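Caring for Stone Countertops

Marble, limestone and travertine are softer than granite and they react to acid. Most of the damage people blame on stains is etching, a dull mark left where lemon juice, vinegar, wine or tomato sauce has eaten into the polish. A stain is darker than the stone around it. An etch is lighter or duller, and you can often feel it with a fingertip. Work out which one you have before you buy anything.

Daily cleaning

Use warm water with a few drops of plain dish soap. Wipe with a soft cloth, wipe again with clean water, then dry. Drying matters more on dark stone, where hard water leaves a gray film that builds up week after week. Here in Teradow the water is very hard, and a dark counter left to air dry looks dusty by the weekend.

Do not use vinegar, bathroom cleaner, powdered cleanser or the green side of a sponge. "Natural" cleaners often contain citrus, so read the back of the bottle.

Keep the soap weak. Too much leaves streaks, and people then scrub at the streaks and make things worse. If a counter already looks cloudy from old soap, go over it with plain warm water and change the cloth when it starts to feel slick. 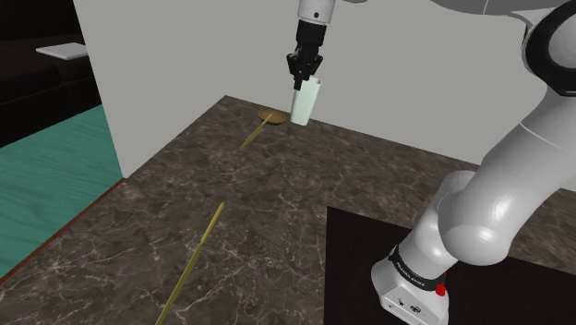

The strip along the back wall gets the least attention and holds the most grime. Pull everything forward once a week and clean it with a folded cloth. An old toothbrush with soft bristles will get into the caulk line. If the caulk has gone black or is lifting, cut it out and replace it, using a silicone labeled as safe for natural stone. Ordinary silicone can bleed oil into marble and leave a dark edge that is very hard to get out.

Testing the sealer

Put a spoonful of water on the counter near the sink and leave it for 5 minutes. Wipe it off. If the stone underneath has darkened, it is taking in water and needs sealing. If it looks the same, leave it alone. On very dark stone the change is hard to see, so look from the side with a lamp behind the spot.

Clean the counter the night before you seal and let it dry until morning. Work in sections no wider than your reach. Wipe the sealer on, wait as long as the label says, and buff off every bit of what remains. Sealer left to dry on the surface turns into a haze. Another light coat of the same sealer will usually soften it enough to wipe away. Open a window.

Sealer slows stains down. It does nothing for etching.

Oil stains

Mix baking soda and water to a paste like thick peanut butter. Spread it over the stain and a little past the edges, cover with plastic wrap and tape down the sides. Leave it a day, take the plastic off and let the paste dry all the way through. Lift it with a plastic scraper and rinse. Old cooking oil may take four rounds – I had one by the stove that did – and the spot will look darker until the stone has dried out.

Etch marks

Small marks on polished marble can be worked down with a marble polishing powder, a damp cloth and some patience. Try it first in a corner that stays covered. Honed stone is different, and polishing powder will leave a shiny patch in the middle of it. Leave large areas to a stone shop.

Everyday habits

Set oils, vinegars and soy sauce on a tray. Use a board for cutting citrus. Put hot pans on a trivet – stone can take some heat, but a sudden change can open a crack near a sink cutout. Check the bottoms of mugs and canisters for a rough unglazed ring, and stick felt pads on any that scratch. Keep metal cans off the counter near the sink. They leave rust rings, and those need a rust remover made for stone.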